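Cloler Young Stock Health Project
Progress report, second period, ending August

Prepared for the Sharifi grant office by the Cloler field team

Summary

Work at both sites is on schedule except for the water line changes at Plarley, which started late. The trial compares two ways of giving electrolyte and energy support to dairy calves with scours: the farm's usual practice, and a fixed schedule of oral electrolyte feeds given between milk meals. Enrollment at Stelby is complete. Enrollment at Plarley is still open. No change to the budget total is requested. One change to the spending lines is requested under Budget.

Enrollment

Stelby has enrolled 46 calves. Plarley has enrolled 40. Calves enter the trial between day 2 and day 10 of age if they have loose or watery feces and will still stand without help. Calves that cannot stand are not enrolled. They are referred to the herd veterinarian and treated outside the trial.

Assignment to a group is done by ear tag number. The person who feeds the calf knows the group, and we see no practical way around that. The person who scores hydration does not know the group and works from a separate sheet.

Feeding procedure

Milk or milk replacer is continued for all calves in both groups. The fixed schedule group receives two quarts of mixed electrolyte at midday and again in the evening, at least two hours away from any milk meal. Powder is mixed with warm water in a marked pail. Mixed product is discarded after each feeding. Powder is weighed on the barn scale and not scooped by volume, following the problem described in our last report, where the scoops supplied with two different lots did not hold the same weight.

Calves that refuse the bottle are offered it a second time after 10 minutes. If they refuse again, the feed is given by esophageal tube by a trained person, and the feed is recorded as tubed. Tubed feeds are kept in the data set and marked.

Bottles and nipples are washed in hot water with an alkaline detergent, rinsed, passed through an acid rinse, and dried on an open rack. Nipples are replaced when the opening has widened enough that liquid runs out with the bottle held upside down. Plarley was using nipples past this point in the early weeks, and intake times from that stretch should be read with care.

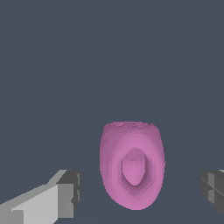 The Plarley night crew objected in writing to the evening feed, saying that a fixed hour falls in the middle of second milking and that calves scored as late were often fed by someone who had been called off the line. They asked for a window in place of a fixed hour. We agreed. The evening feed may now be given at any time between 7:00 and 9:00 p.m., provided the gap from milk is kept. Stelby has adopted the same window so that the two sites stay comparable.

Hydration scoring

Scoring uses skin tent on the neck, eye position, and willingness to rise. Each item is scored separately and no total is calculated at the barn. Scorers at the two sites spent a day together at Stelby and scored the same calves. Agreement was good on eye position and willingness to rise. It was weaker on skin tent, mainly because one scorer was pinching higher on the neck. The instruction sheet now gives the spot as midway between jaw and shoulder, on the left side.

Blood samples are taken at enrollment and on the following day. Samples from Plarley were delayed twice by a failed cooler. The affected tubes were not run. A spare cooler is now kept at the site and its temperature is written down at pickup.

Water supply

Calves in both groups have free access to plain water. At Plarley the old line to the hutches ran along the south wall and the water reached the calves warm in the afternoon. The line is being moved and buried. Trenching is finished and the fittings are on site. Until the new line is connected, buckets are emptied and refilled by hand at noon. Electrolyte is not put into the water buckets at either site, as intake cannot be measured that way and calves will drink less if the taste is salty.

Results so far

Group comparisons have not been run and will not be run until enrollment closes. Missed feeds are low at Stelby and higher at Plarley, where most of them fall on Sunday evenings. The site has changed its weekend staffing and we will report on whether this helps.

No adverse events linked to the product have been recorded. One calf at Stelby developed bloat after a tubed feed, was treated by the herd veterinarian, and stayed in the trial.
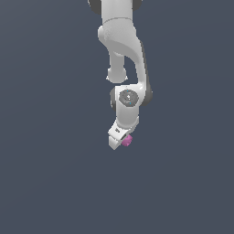

Figure 2. Robot arm with gripper beside a small pink object, simulated view.

Budget

Spending on powder is under plan, as calves have needed fewer days of treatment than we allowed for. Spending on sample transport is over plan because of the repeat pickups at Plarley. We ask that the unspent balance on the powder line be moved to transport. The cost of the new water line is carried by the site and is not charged to the grant.

Next period

Close enrollment at Plarley. Connect the new water line and end the noon refill. Repeat the joint scoring day, this time at Plarley. Send the cleaned data set for Stelby to the grant office with the list of tubed feeds attached.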